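Gripper swap checklist, bench 2, with my comments

Filled in by Mahsa Hashemi, March, second round of the Konduvari vs. Tlapale finger comparison 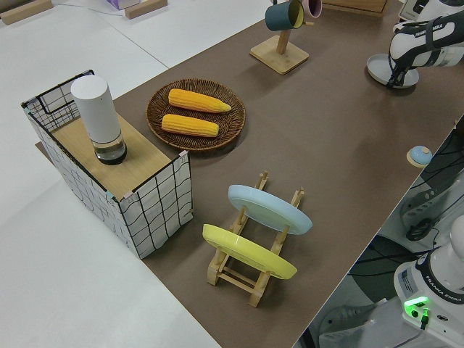
I've kept Omid's order from the first round so we can lay the two sheets side by side. OK means I looked at it myself today, and anything else has a note. Sorry in advance for the length of item 6!

BEFORE POWER

1. Mounting screws at the flange: OK. Torqued them twice, because last month I found one I could turn by hand (my own fault, I'd been interrupted).

2. Finger pads: OK on the left, worn on the right. There's a shiny patch near the tip. I'm leaving it on for this round so the numbers stay comparable, but please order spares, Omid.

3. Cable along the arm: OK. I ran the wrist joint to both ends by hand and nothing pulled. The strap could be a notch tighter.

4. Floor cables: NEEDS WORK. I still want a proper cover over these. I hooked one with my shoe on the way to the e-stop, and that's exactly the walk you don't want to trip on.

5. E-stop: OK. Pressed it at rest and again at slow speed. Both arms dropped out each time.

AFTER POWER

6. Grip force limit: OK after a change. So the controller came up with the Tlapale settings still loaded, which is a firm squeeze meant for the wider fingers, and I only noticed because I read the screen before the first pick. Could we please put the profile name at the top of the run sheet? I've penciled it in on mine. The Konduvari profile loaded fine the second time I asked for it.

7. Open and close, 20 cycles with nothing in the fingers: OK. A faint click on the way out, same as in round one. The counter read 1,031 when I finished.

8. Plate approach: OK, slow speed only. Coming down over a rim I like to stop and look from the side before I let the fingers close. The thin fingers fit under a low edge much more easily than the fat ones, and I'm pretty much sold on them for dishes.

9. Mugs on the stand: NOT DONE. Ran out of time. I'd start with the handles and leave the pegs for later.

10. Corn: NOT DONE with this set. Omid has some ideas about the approach angle, ask him.

STILL OPEN

Cable cover (item 4), right pad (item 2), profile name on the run sheet (item 6).

Omid, the pad service interval in the Distness log is set to 1,900 cycles. I'd bring that down given the shiny patch, but you know that log better than I do. Initial next to item 2 when the spares are in.

M.H.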